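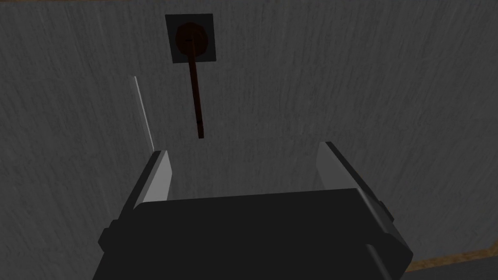
Open day at Akine: notes from the teleoperation floor

Filed in August by Gunhild Hafþórsson for the training staff newsletter

Four of us went over from Jorkunico to the Akine open day. The invitation said doors at 9:00, and the first demonstration was running by the time we had our badges. I was asked to write up the part on teaching tasks by hand and by remote control, which took up most of our day. Ville Kiiskinen is writing separately about the conveyor hall and the lunch talk on safety scanners.

Where it is

Akine has the two upper floors of an old dairy building behind the bus depot. Parking is on the depot side. The freight elevator is the only one that goes to the top, so expect to share it with pallets. Visitors were split into groups and each group got a colored sticker. Ours was green and started with the simulation room, then went down to the hand guiding cells, then back up for questions.

The simulation room

Elli Ahonen runs this room and did the talking. There are six operator seats in two rows. Each seat has a monitor, a pair of foot pedals and a handheld controller on a short arm clamped to the desk. The operator moves the controller and the simulated robot moves with it. A trigger under the index finger opens and closes the gripper.

The task on the day was a wall lever. The lever is a long thin brown rod hanging from a round hub on a square dark plate, and the plate is fixed to a plain gray wall. The operator looks past the back of the gripper, with the two fingers pointing up toward the wall and a wide gap between them. To start, you bring the gap to the end of the lever, close on it, and swing it to the side. Then you let go and back away without knocking it.

It looks easy from behind the chair. The first visitor to try it was a man from a packaging company, and he closed the fingers on air three times. The wall is the same rough gray all over and gives you very little to judge distance by. Elli told him to stop watching the tip of the lever and watch how it passed between the fingers as he moved a little left and right. He got it on the next try.

I had a turn after him. Sideways and up and down were fine. Forward was the problem. I kept stopping short, then pushing too far and bumping the rod with the base of a finger. The gripper housing takes up a lot of the lower part of the view, and anything that drops behind it you have to remember. Elli said new operators lose most of their time on depth, and that she doesn't turn on the second view until they have done a full session without it. I asked why. She said people who start with two views look back and forth between them and move in jerks, and the jerks end up in the recordings.

What they record

Each attempt is called a demonstration. It starts when the operator presses the left pedal and ends when they press the right one. The system stores the pictures, the position of every joint and the opening of the gripper, at fixed intervals. If the operator fumbles, they can throw the attempt out with a double press. Elli wants them to throw out less than they do. A slow approach with a small correction in the middle is worth keeping in her opinion, because the robot will also be slightly off when it runs alone and needs to have seen somebody fix it. A collision followed by a lot of hunting around is not worth keeping.

For the lever task they had set a target of 300 kept demonstrations and were at 225 on the morning we came. The total across all the tasks in that room was 1,608, written in marker on a whiteboard by the door with the earlier totals wiped out underneath.

The starting position of the arm is changed between attempts, and so is the position of the plate on the wall. Nelli Pesonen, from our own group, asked whether the color of the wall was changed too. It is in some sets and not in others. They keep plain sets for checking that the basic motion has been learned before they start varying how things look. She also asked about the lever being stiff or loose. They can set the friction at the hub, and the operators don't feel any difference in the controller. Elli said this was a weak point of the setup. You see the rod lag and you react to that.

Operators work in blocks of 25 minutes with a break after each. Before that rule the recordings got noticeably sloppier toward noon. The chairs have been replaced once and the operators still complain about them.

The hand guiding cells

Downstairs there are three cells with real arms, and here the teaching is done by holding the arm and moving it. Jouko Valtonen showed us the middle one. You squeeze a grip on the wrist, the brakes release, and the arm goes light enough to push with one hand. Let go of the grip and it holds where it is.

His task was close to the one upstairs: a lever on an upright board, to be turned and returned. He walked the arm through it in one smooth motion, talking the whole time, and then had it play back what it had stored. The playback was a copy of his path, including a little dip before the lever where he had turned to look at us. He left the dip in to make the point. With a single recorded path you get exactly what you did, and if the board is moved by a finger's width the gripper misses. He moved the board and it missed.

Then he ran the learned version, which had been trained on many recordings. He put the board in a new spot each time and asked a visitor to choose where. He gave it 10 runs. Eight were good. One closed beside the lever, opened again, shifted over and got it. One pushed the lever with the outside of a finger and stopped when the force limit tripped. Jouko reset it with a key on the cabinet and wrote something on his clipboard.

I tried the hand guiding as well. It was much easier than the controller. You stand next to the thing, you can see it from whatever side you like, and you feel the lever when you touch it. The trouble is that your arms and shoulders get in the way of the cell cameras, so some of the views are no use for training. Jouko has people stand on the left and reach across, which is tiring. He also said that people who guide by hand tend to choose arm positions that suit a person and are awkward for the robot, with the elbow up high. You have to learn to leave the elbow alone.

The hand guiding cells have no gloves rule but they do ask you to take off lanyards, rings and watches. There is a tray for them. Check it before you leave, as Ville did not.

Side by side

I asked both of them which method they would choose if they could have only one. Elli said remote control, mainly for the amount you can collect, and for the fact that the operator has the same view the robot gets. If a person can do the task from that view, the information needed is in there. Jouko said hand guiding for anything with contact, such as turning, pressing or fitting parts together, and remote control for the rest. They clearly have this conversation often.

They do combine the two. Simulated recordings come first, then a smaller number from the real cells. The real ones are used to correct what the simulation gets wrong, mostly friction and the way parts give a little under load.

Questions at the end

The session upstairs was short. A woman from Turunen asked how long it takes to train a new operator. Elli's answer was two weeks to be useful and longer to be consistent, and she has had good operators who had never worked with machines before. Somebody asked about the Soverus controller that was on show in the hallway. Akine has it on loan and has not decided. It gives some force back to the hand, which would help with the stiff lever problem, but the handle is large and two of the operators couldn't reach the trigger comfortably.

I asked whether they keep notes on who recorded what. They do, by seat and by operator number. They found at one point that one operator always came in to the lever from below and all the others came in straight, and the trained robot wavered between the two. They now agree on an approach before starting a set and write it on a card taped to each monitor.

For our own work

We have the two small arms in the training lab and have only used recorded paths on them so far. I would like us to try a short set by hand guiding, with one task, one agreed approach and the fixture moved between attempts. The card on the monitor costs nothing and we could do that right away. Remote control would mean buying a controller and setting up the simulation, and I would want to go back and sit in a seat for a whole block before suggesting it.

Akine will take small groups outside the open day if you write ahead. Coffee is on the lower floor next to the cells. The sandwiches were gone by 11:30.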